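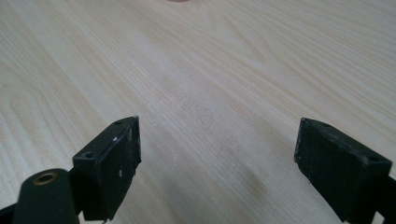

トレッキング・山旅掲示板 > 海外

メンドソープ縦走、ガイドなしで行った人いますか?

もちづき
7月に休みが取れそうなので、Mendthorpeのロングルートを歩こうと思ってます。全長87キロ、小屋泊まりで。最初は個人で行く気満々だったんですが、調べるほどガイド付きでもいいような気がしてきて……。英語は宿の予約ができる程度、テント泊は国内で何度か。個人で歩いた方、正直なところどうでした?

katabami
去年個人で歩きました。道標はしっかりしてるし、道に迷う心配はほぼないです。ガイド代を払うくらいなら、その分小屋でうまいもの食べたほうがいいと思う派(笑)
ただ2日目の沢だけは朝のうちに渡ってください。午後は水が増えて、私は膝上まで濡れました。

ゆきの下
katabamiさんに反対するようで悪いけど、私はガイド派です。Valtariっていう現地の小さい会社で行って、11人のグループでした。荷物は馬が運んでくれるし、何より小屋の予約を全部やってくれるのがありがたくて! あそこの小屋、個人枠がほんとに少ないんですよ。夜中の3時に起きて予約画面とにらめっこした友達は、結局取れなくてテントになりました。

katabami
予約はたしかに面倒。でも取れなければテントでいいじゃないですか。小屋の横に張れるし。

ゆきの下
そのテントを担ぐのは誰なのって話です(笑) 私は50リットルのザックがもう限界。

もちづき
おお、さっそくありがとうございます! テントは持ってるけど古くて重いんですよね。Valtariは食事込みですか? それと、グループだと自分のペースで歩けないのが気になってます。写真を撮りながらだらだら歩くタイプなので。
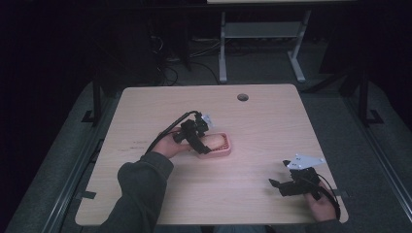

あと靴も迷ってます。今のはGrollettiのミドルカットで、ソールがだいぶ減ってきたところ。岩場が多いなら買い替えかなあ。でも新品を本番でおろすのも怖いし。

ゆきの下
食事は朝晩込み、昼は各自です。ペースは前と後ろにガイドがついて、間は好きに歩いていい感じでした。私もずっと後ろのほうで、しんがりのSenan Brennanさんと花の名前を教え合いながら歩いてましたよ。楽しかったなあ。

砂利道
横からすみません。ガイドを丸ごと頼まなくても、荷物だけ運んでもらう手がありますよ。Fitzgeraldという業者が小屋から小屋へ運んでくれます。うちは夫婦でこれにしました。ただし袋は一人2つまでで、朝7時までに玄関に出しておかないと置いていかれます。隣の部屋の人が一度やられて、サンダルで次の小屋まで歩いてました……。

katabami
あ、それはいいかも。私のときは知らなかった。でも小屋の予約は自分でやるんですよね?

砂利道
そうです、そこは自力。うちは日程を前後にずらして何とか取れました。もちづきさんの休みが動かせないなら、ちょっと厳しいかもしれません。

もちづき
休み、動かせないんですよ……。そうなるとやっぱりガイドですかね。

katabami
私はまだ個人推しですけどね! 一人で峠に立ったときのあの静かさは、グループだと味わえないと思う。

ゆきの下
後ろのほうを歩いてれば静かですって(笑) それより靴、買うなら今すぐ買って、低山で何回か慣らしたほうがいいです。後半はガレ場の下りが長くて、減ったソールだと相当滑ります。ストックも忘れずに。

砂利道
靴は同意です。うちの夫は爪が2枚だめになりました。下りは紐を締め直してくださいね。

もちづき
爪……こわい。週末に店に行ってきます。Valtariにもメールしてみますね。一人参加の追加料金とか、ご存じの方いたら教えてください。

ゆきの下
相部屋でよければ追加なしでしたよ。ただ、いびきの人に当たる可能性はあります。耳栓を!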